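# Can a robot hand be gentle? I tried the Rakside kit to find out

Pick up a grape. Easy, right? You didn't squash it, and you didn't drop it on the floor either. (If you did, go get another grape, I'll wait!)

Your hand did that without you thinking very hard. Your skin felt the grape, your brain said "okay, that's enough squeezing," and your fingers stopped. A robot has to learn all of that, and this month I've been playing with a kit that lets you see how tricky it is. It's called the Rakside Grip Kit, it's made by a small company called Kultier, and it's meant for kids who are 11 and up, with a grown-up close by.

## What you get

The main thing is a robot arm with 2 soft fingers on the end. Robot people call that part a gripper. There's a little camera down by the fingers too, so you can look at a screen and see what the robot sees. I love this part! It's like riding along on somebody's wrist.

The box also has a book with 22 challenges. The first one is just "open and close the fingers," and I'll admit I did it way more times than I needed to.

## Why soft fingers?

Try this. Pick up an eraser with two metal spoons, one in each hand. It slips and slides all over the place, doesn't it? Now use your fingertips. They squish a tiny bit, and that squish helps them hang on. Soft robot fingers work the same way, so the robot doesn't have to squeeze so hard.

Blocks are great for practice because they have flat sides. But a big block can be wider than the fingers can open, so the robot has to grab it by a thinner edge. And if blocks are leaning on each other, moving one might make another one slide. You have to plan which one goes first, kind of like pick-up sticks.

## What I didn't like

The cable is too short. Also, the program that runs the arm (it's called Hebden) uses some pretty grown-up words in its menus, and I had to look up "calibrate." It means checking that the robot knows where its own fingers are. Why not just say that?

And it costs 223 dollars, so maybe ask if your school or library can get one to share. The bigger Gerkolholm set costs even more, and I don't think you need it to get started.

## Would I keep it?

Yep! I'm on challenge 11 now, and it's all about getting the fingers lined up before they grab anything. I go slowly, check the screen, and nudge the arm over a tiny bit at a time.

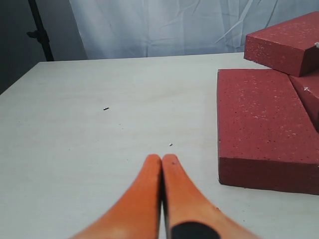
Next up is challenge 12, where you stack one block on top of another. I'm going to clear some space on the floor first.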